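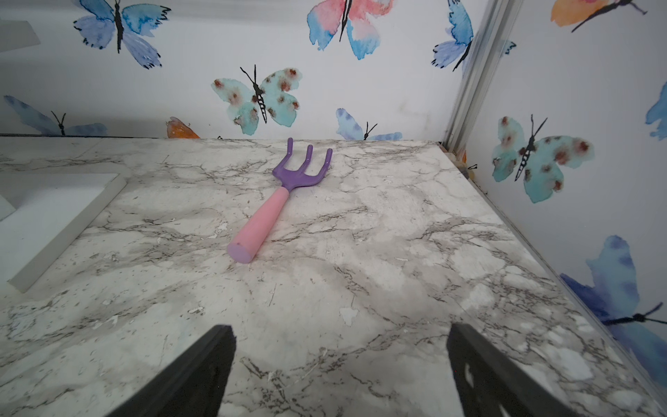
**gullwing_pete**
Has anyone been to the Risine open day in Grerkier, and is it worth the drive if you don't work in robotics?

**tansy_m**
I went in January and I'd go again, even though I repair sewing machines for a living and had never stood near a robot arm before. You walk around at your own pace, the people running the arms will talk to you for as long as you like, and parking is free behind the Rusnák building. It's 68 miles each way for me and I didn't regret the gas. Come early if you want a turn at the controls, the sign-up sheet was full by 11.

**gullwing_pete**
Great, thanks. What do you get to see? Their page just says "two-arm tabletop demos" and I was picturing a car factory with a fence around it.

**tansy_m**
Ha, no, much smaller than that! Two arms on one tabletop, in an open frame you can stand right in front of. Most of what I watched was tidying. The morning job was school geometry stuff, rulers and set squares going into a tray, with somebody steering the arms by hand and a monitor on the side with the view from the gripper. I spent way too long at that monitor. On the big view you think "oh, it's just picking up a ruler," and then you look at the close-up and see how little there is to hold on to.
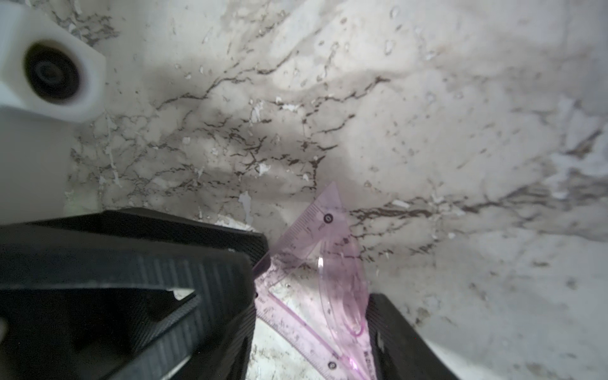
*Set square between the fingers, gripper view.*

**old_relay**
I'll be the grump. I went to the same one and left after an hour. They're slow. My granddaughter could clear that table before the arm has made up its mind. And if a person is steering, what is the robot bringing to it? I expected to see the thing work by itself.

**tansy_m**
They did run it on its own after lunch, so you may have missed that part. Sofia Nikolaidis (she was doing the talks) told us the steered sessions are how they collect the practice runs. The target for the ruler job is 2000 of them and they had 200 done when I was there. So yeah, slow, and she said so herself.

**old_relay**
Then put on the flyer that the good part is after lunch.

**tansy_m**
Fair! The schedule was taped to the inside of the door and I only found it on my way to the restroom.

**brasswick**
I'm with Relay on the schedule but not on the speed. I ran a pick and place line for years, and ours was fast precisely for one part in one orientation. Give it a see-through triangle lying flat and it would have stopped and blinked at you. Clear plastic is miserable for cameras. If Risine chose that on purpose, good for them. Did anybody ask why it's on marble? The veins look a lot like edges to me.

**tansy_m**
I asked about the wallpaper, not the marble, lol. Ryan Bunting was on the controls and he said they change the backdrop every so often so the arms don't get used to one look, and that he voted against butterflies. I liked the butterflies. My whole-table shot is the one I've been showing people:

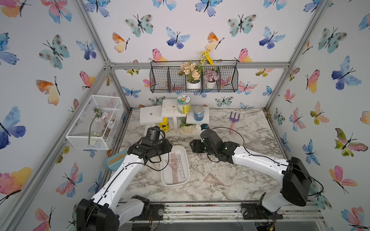
*Both arms, the ruler tray, and butterflies on every wall.*

**gullwing_pete**
OK that's a lot prettier than I expected. Is that a garden rake back there?

**tansy_m**
It is, a little hand rake, purple with a pink handle. I have no idea what they use it for, I didn't see it get moved. I did ask what the plant was and got a shrug.

**brasswick**
What arms are they running? And did you get a turn?

**tansy_m**
I got a turn! Five minutes, and I was terrible. I don't know the make. The grips you hold to steer come from a firm called Lavow, I remember that because the name was right under my thumb the whole time. They're light, and there's a tiny lag you stop noticing pretty fast. What I couldn't get over is having no feel in the fingers. At my bench I know by touch when a needle plate is seated. With these I kept squeezing thin air a hair above the table and thinking I had it.

**old_relay**
So we agree it's harder than it should be.

**tansy_m**
We do. I just had a better time finding out than you did.

**kettle_and_pine**
Following this because I'd like to bring my two boys, 8 and 11. Would they be bored? The older one will ask to press things.
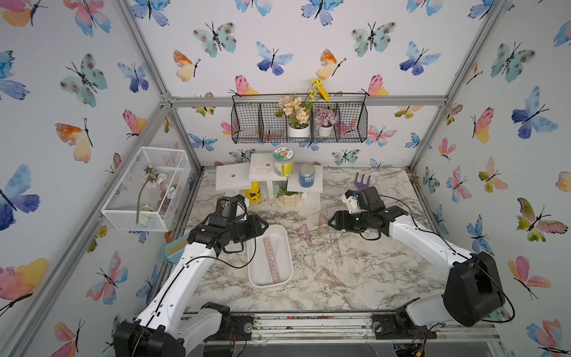

**tansy_m**
Kids did fine the day I was there, and the staff were sweet with them. There's a step stool for the short ones, and Ryan let a girl of maybe nine have a longer turn than I got (not bitter). I'd make it a guessing game with your boys. In the shot I just put up there are three pink triangles out on the marble, and one of them is right by the tray, so ask them which one they'd go for first and with which arm. The girl said the near one, and her dad said save the near one for last, and they were still arguing about it in the parking lot.

**kettle_and_pine**
Sold. Is there food?

**tansy_m**
Coffee and a box of donuts that went fast. There's a sandwich place across the road that takes cash only, so bring some. The hall is limited to 200 people and they do turn folks away at the door, so put your names down ahead of time.

**old_relay**
The donuts were stale by 10.

**brasswick**
Relay, if I drive, will you come back and watch the afternoon part?

**old_relay**
If we leave after breakfast and you don't play that radio station.

**gullwing_pete**
I've signed up for the next one. I'll ask about the marble.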